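3.2 試験片と保管条件

釉薬表面の微細な擦り傷が、洗浄後の残留水分にどう効くか。先行する調査(Kaewkla地区の共同食堂、前節)では聞き取りが中心で、器の側の条件はほとんど押さえられていなかった。本節ではそこを補う。対象は日常使いの平皿と浅鉢、計1637点。内訳は表2のとおり。いずれも使用歴あり、新品は含めない。

使用歴の確認は台帳による。台帳のない食堂については、Kittipong Paisanが厨房の担当者に購入時期を聞き、月単位で記入した。記憶に頼る部分が残るので、使用年数は連続量としては扱わず、4区分にまとめた。区分の境界は予備調査の分布を見て決めたもの。恣意的と言われればそのとおりだが、境界を前後にずらしても順位は変わらなかった(付録B)。

洗浄は各食堂の普段の手順のまま。統一しなかった。統一すると現場の値でなくなる、というのがSakda Duangkaewの意見で、著者間でもかなり議論になったが、最終的にこれに従った。代わりに水温、洗剤の希釈、すすぎの回数を記録し、解析では共変量として入れている。すすぎの回数は担当者の自己申告。過大に答える傾向はあるとおもわれる。

保管の向きは三種。伏せ置き、重ね置き、立て置き。伏せ置きは布の上に限定、重ね置きは最大で20枚まで。立て置きは間隔の取り方が食堂ごとにばらばらで、ここが一番苦労した。Gokdenの食堂では間隔がほぼ揃っていたが、Remellでは棚の奥行きが足りず、斜めに立てかける形になる。傾きは測定していない。今後の課題。
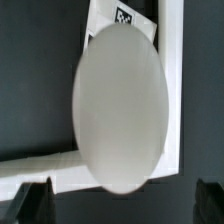

図3 淡い灰色の円い器物と、背後の白いL字形の枠。

表面の色についても触れておく。色の濃い釉では水滴の跡が目で見つけやすく、淡い色では見落としが出る。目視判定だけに頼ると、淡色の器が実際より乾きが早いという結果になりかねない。そこで目視と吸水紙の秤量を併用した。両者の一致は濃色で良好、淡色では低め。以下の値はすべて秤量による。

秤量の手順。洗浄終了から30分後に吸水紙を表面全体に押し当て、紙の重量差を取る。押し当てる力は錘で揃えた。縁の裏側と高台の内側は別の紙で取り、合算しない。高台内側の値は飛び抜けて大きいことがあり、合算すると表面の差が埋もれてしまうため。この点はMarisa Bortolottiの指摘による。高台の値は3.4節で別に扱う。

室内の湿度は補正済み。ただし12月の測定分については湿度計の記録に欠落があり、隣室の値で代用した。代用した分を除いても結論は同じ。念のため、両方の推定値を表4に並べた。

擦り傷の評価は斜光下での等級づけ。評価者は二名、互いの結果を見ずに判定し、食い違ったものはWayne Hiebertが再判定した。食い違いは中間の等級に集中している。傷の多い器、傷のほとんどない器では判定が割れにくい。当然といえば当然だが、中間等級の推定幅が広いのはこのためで、読む際に注意されたい。

3.3 結果の概要

擦り傷の等級が上がるほど残留水分は増える。この傾向は三つの向きのどれでも見られたが、傾きは重ね置きで最も大きく、立て置きで最も小さい。伏せ置きはその間。ただし伏せ置きは布の乾き具合に左右されるらしく、食堂間の分散が大きい。布の交換頻度は記録していなかった。これは設計段階の見落としてある。

使用年数の効果は、擦り傷の等級を入れるとほぼ消える。つまり年数そのものより傷。買い替えの目安を年数で決めている食堂が多いが、等級で見たほうが無駄が少ない可能性はある。費用の試算は本稿の範囲外とする。

水温の効果は予想より小さかった。高温ですすいだ器は早く乾くと現場ではよく言われ、確かに平皿では差が出る。浅鉢では出ない。底に溜まった水の量が支配的で、温度の差はそこに隠れるのだと考えている。Somkiat Saengthongは器の厚みの違いを疑っており、厚みの測定値が揃い次第あらためて検討する。

なお、Grurkentの食堂は途中で洗浄場所を移したため、移転前の値のみ使用した。移転後の値を含めた解析は付録Cを参照。付録Cでは水質の項目が一つ足りないので、本文の表と直接は比べられない。

関連する論文
共同食堂における食器の更新間隔と費用負担
吸水紙秤量法の再現性:評価者間の比較
高台形状と残留水分に関する予備的検討
布の交換頻度が伏せ置き食器に与える影響(短報)
斜光による釉面擦傷の等級づけ 手引きと問題点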